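Keeping the old machine going

Apr 1, 2021

I've been meaning to write this one since February, when the fan in my desktop started making a noise like a magpie with a head cold, and I finally had to admit that the old thing wasn't going to fix itself. It's been with me for 14 years in one form or another (I say one form or another because I think the case and possibly one cable are the only original parts left) and I've grown fonder of it than is probably sensible.

I didn't grow up pulling things apart. Mum had a rule about screwdrivers in the house, mostly to do with the good toaster, and by the time I owned a computer of my own I'd well and truly absorbed the idea that the inside of anything with a plug was somebody else's business. So for years I did what everybody did. When it slowed down I grumbled at it, and when it stopped I carried it down to the shop on the corner and paid whatever they asked.

The shop was called Trikix and it's a bubble tea place now. I miss it terribly. It had carpet on the counter, I suppose so the machines wouldn't get scratched, and a bell you had to ring twice. They never made me feel silly for asking what a part did, and once they let me stand behind the counter and watch a whole memory upgrade from start to finish, which took less time than my cup of tea did to cool. I went home quite put out that I'd been paying for it all those years!
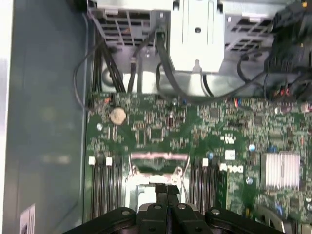 After the shop closed I had a choice between driving 74 kilometres to the next one I trusted or learning to do it myself, and I'm a nervous driver. My first job was dust, and I'd recommend it to anyone as a place to begin. Switch it off, pull the plug out of the wall, take it outside if the weather's kind, and go gently with a soft brush and a can of air. Hold the fan blades still with a finger while you do it. I was astonished by what came out of mine. You could have stuffed a cushion, and a fair bit of it was the colour of a dog we'd said goodbye to years before, so I had a little cry on the back step and then carried on.

The next job was the hard drive, and I made a proper mess of that one. I'd labelled my screws on bits of masking tape stuck along the kitchen bench, very pleased with myself, and then someone opened the back door and the breeze took the lot. I ended up with 3 screws that didn't seem to belong anywhere. They live in a jam jar on the windowsill and the computer doesn't appear to miss them. These days I use an old muffin tray, one hole for each stage of the job, and I lay the tray out in the order I took things off so I can go backwards when I lose my way.

As for the fan, the one that started all this, I tracked down a replacement through an online secondhand seller called Skollura. It took seven weeks to arrive, and I'd almost forgotten what I'd ordered when the parcel turned up behind the letterbox with a snail on it. Fitting it took me most of an afternoon, with a long break in the middle when I couldn't get the clip to let go and decided the lemons needed picking instead. Sometimes you just have to walk away from a clip. I came back with a cup of tea and better light and it popped straight off.

People do ask me why I don't just buy a new one, and it's a fair question. My sister has offered me her spare laptop more than once, and I'm sure it's lovely, but it has no room in it for me, if that makes sense. Everything's glued down. I like knowing that if something goes wrong I can take the side panel off and have a think about it, even if the thinking takes me a fortnight and I have to ring my nephew at the end.

I should add that I'm still frightened of the power supply and don't open it, and I'd rather you didn't either. When mine goes I'll be buying a whole one and putting it in as a box.

Next on the list is the DVD drive, whose tray only opens if you give it a firm tap on the left. I've got my eye on one, but the postage is more than the drive, so I'm going to try the tip shop first. If anyone local has an old tower out in the shed that they're planning to throw away, leave me a comment below before it goes in the skip. I can swap you for lemons.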